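Working Practice for Simulated Handling Tasks: Handout 4

Samuele Colombo
5/14/19
Reading time: 8 minutes

Last week we dealt with guarding and speed limits on the real cells. This handout covers the rules for work done in simulation, before anything is sent to an arm.

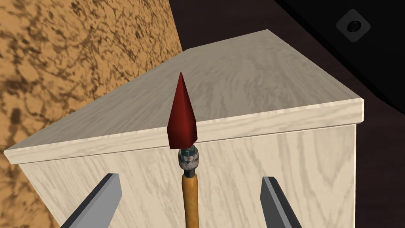
People tend to treat simulated work as if it had no rules, on the grounds that a simulated arm can't hurt anyone. The trouble comes later. A motion that has been run many times on screen gets trusted, and it is then loaded on a real machine by someone who did not write it. The rules below apply to every exercise in this module and to the coursework due in June.

1. Before you run anything

Write down the task in one sentence. "Pick up the tool by the handle and lay it on the lid" is a task. "Test the gripper" is too vague to pass or fail.

State the start position of the arm, the object and any furniture. If the start positions are varied between runs, give the limits of the variation and the seed. A result that can't be run again by another student will not be marked.

Check the units. Mixing millimetres and metres is still the most common fault in first submissions.

2. Pointed and edged objects

Any object with a point or a blade is treated in simulation exactly as it would be on the bench:

- Grip by the handle only. Do not close the fingers on a tip, a blade or a collar.
- Keep the point away from the side where a person would stand. Mark that side in your scene file even when no person is modelled.
- Do not carry a pointed object above the height set for the cell.
- No handovers to a person. Put the object down, move the arm clear, stop.

Students ask whether a blunt stand-in shape may be used to save time. It may, for planning the path. The final runs must use the full shape, point included, as clearances worked out on the stand-in are often wrong.

3. Closing the gripper

Bring the fingers to either side of the handle, pause, then close. The pause should be a separate step in the program so that it can be checked. Log the finger gap at the pause and again after closing.

Set a force limit for every grip. In the Molach exercises the limit is 30 newtons and it should not be raised to make a bad grip work. If the object slips, change the approach or the finger position.

A grip does not count as successful when the fingers touch the handle. It counts when the object has been lifted clear and held for the full time given in the task sheet.

4. How many runs

For coursework the minimum is 100 runs per task with varied start positions. Report all of them. You may not drop runs because the physics "looked odd". If you think the simulator was at fault, keep the run, mark it and say what you saw.

The Drustden set, which we will use in the seminar, has 1344 recorded runs, and the failed ones are kept in with the rest. Look at how the failures are labelled before you make up your own labels. Genton used a shorter list of labels and had to go back over the whole set.

5. Surfaces and lighting

Friction values must be written in the scene file with a note of where they came from. Do not pick them by eye from the texture. A surface drawn to look like wood has whatever friction somebody typed in.

If a camera view is used to guide the arm, repeat part of the test under at least two other lighting settings. Record which ones.

6. Moving to the real arm

You need a signed check sheet from a supervisor who has watched the logged runs. First run at reduced speed, with no object. Second run with the blunt stand-in. The real tool comes third, with one person at the stop button who has no other job.

Keep the simulation log and the real log together under the same task number. Costa will not accept one without the other.

To read before the seminar: sections 2 and 3 of the Drustden notes. Bring your own task sentence, written out.

Related items
Handout 3: Guarding and speed limits
Handout 5: Labelling failed runs
Check sheet for first use of the real arm
Molach exercises: task sheets and scene files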